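Home | Projects | Spring Reports | Lab Notes | Sign in

Peg rack project – report 2

Group: Nosipho Botha, Lerato Modise
Lab: Riis room, Endbridge
May 29, 2021

What we set out to do

Gather enough examples of one short task that a policy can learn it from us. Task is simple on paper: get hold of the wire rack with the pegs in it and move it to a named cell on the table. Last report we had the plan and no data. Now we have 238 episodes saved, 200 of them good enough to train on.

Table setup

Brown paper over the whole worktable, blue tape in a grid. We call out a start cell and a goal cell before each episode and write both in the log. In April we did it without the grid and every start position ended up in the same corner, more or less. Model learned the corner. Those runs are thrown out and are not in the 238.

Collecting

One person drives with the handheld controller, the other keeps the log and resets the rack. Swap after 60 episodes, hands get tired before that to be honest but 60 made the bookkeeping easy. Driver sits next to the table. Standing was worse – you lean in and start steering by your own eyes from an angle the camera never gets. 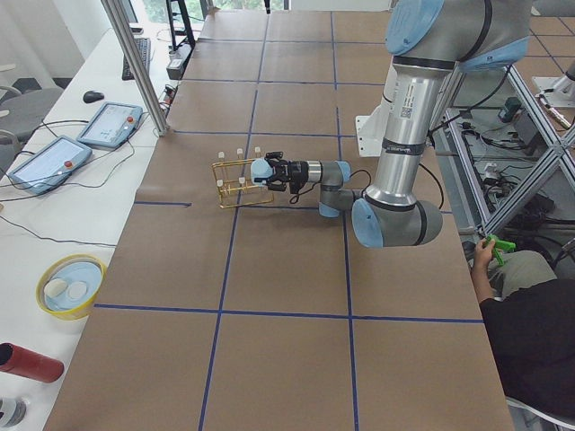

Fig. 1. Gripper at the right end of the rack, operator with the green handheld controller.

Grasping from the end was Lerato's idea. We started with the long side, and the fingers kept bumping pegs on the way in. From the end the approach is cleaner but the rack swings if you lift too fast. So: slow lift, pause, then move. The pause has to be in the data too, we cut it out of the first batch to save space and had to recieve a talking-to about it.

What went in the bin

38 episodes. Mostly wrong goal cell, or the driver let go of the trigger partway. A few where the log and the recording dont match and we couldn't tell which was right. We kept failed grasps if the driver recovered and finished – Nosipho wanted them out, Lerato wanted them in, we tagged them so both can be tried.

Still to do

– train on the 200, then again without the recovered ones
– more starts in the far cells, those are thin
– fix the clock on the logging laptop
– write up the Lustex file format properly, right now only Nosipho can read it

Related reports
Peg rack project – report 1
Rarkudwood sorting bench: final report
Notes on labeling short episodes

Contact the lab office | © 2021 Endbridge student projects | Back to top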